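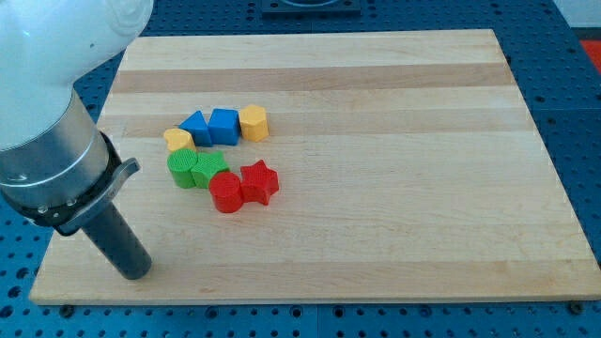 Sterov block pushing — teleop demos

README / data card. Last touched 13 December 2022. Written in a hurry before the rig gets repainted, will tidy later.

What it is

Teleoperated demos of one arm pushing small coloured blocks around a wooden board. No grasping. Just a rod on the wrist, held near the board, steered by a person with the remote. Blocks are red, blue, green, yellow. Shapes are simple ones: cylinder, star, heart, triangle, that kind of thing. Not every session has the same set out, so don't hard-code the block list.

Collected at the Brollarport lab over November. Operators worked from the Issahaku controller, one stick for x/y, height locked. A few early sessions used hand guiding instead (somebody holding the wrist and walking it through the push). Those are in their own folder, see below.

What's in an episode

- colour video, two views, same clock
- tool tip position on the board, metres
- stick input from the operator (empty for hand guided)
- the instruction, plain text, typed before the push started
- outcome flag: done / not done / gave up

Instructions are whatever the operator typed. "push the red cylinder to the right", "get the heart away from the green ones", "seperate the stars". Spelling left alone on purpose. Lower case everything before you tokenise.

Folders

sticks/ — remote control demos, the bulk of it
hands/ — hand guided, 7 sessions, noisier
resets/ — operator shoving everything back into a bunch between tasks. Useful as play data, no instructions
notes/ — operator notes, one text file per session 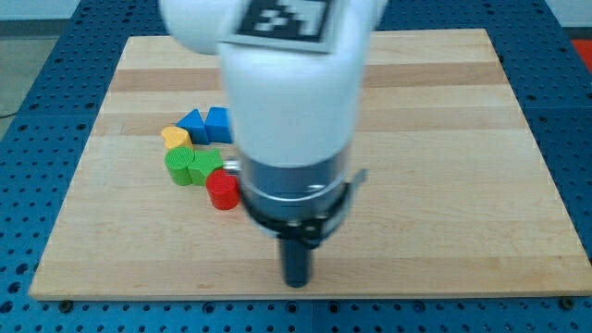
Rod over the board, blocks grouped left of centre. Six out.

We use cookies to remember your preferences and measure traffic. By continuing to browse you agree to our cookie policy. Accept | Manage settings

Collecting more

If you're adding to it, please follow the same routine:

1. Home the arm, check the rod is tight in the collar.
2. Blocks on the board, bunched or scattered, your choice. Write which in the notes.
3. Type the instruction. Then start recording. Not the other way round.
4. Push slow. Fast pushes tip the tall blocks and the episode is no good.
5. Stop at 50 seconds even if you're not done, flag it "gave up".
6. Swap operators after 12 episodes or so, people get sloppy.

Changing your mind halfway is fine — leave it in. Corrections are the bit the policy learns most from, at least in our runs.

Known problems

- tip position drifts a few mm in the longer sessions. Re-zero wasn't logged in the first 3, sorry
- the arm hides blocks behind it in one view or the other. Use both
- stick dead zone changed partway thru. Value is in the session notes, not in the episode file
- outcome flag is the operator's own opinion
- one colour profile for all sessions, lights weren't always the same

Splits

Split by session, never by episode. Back to back episodes share a layout and you'll get a lovely test score that means nothing. Brenell loader does this by default, older version doesn't.

Licence

Research use only. Ask before redistributing the video. Text and positions you can share freely, keep this file with them.

TODO

- checksums
- proper field names for the hands/ folder
- merge the two notes formats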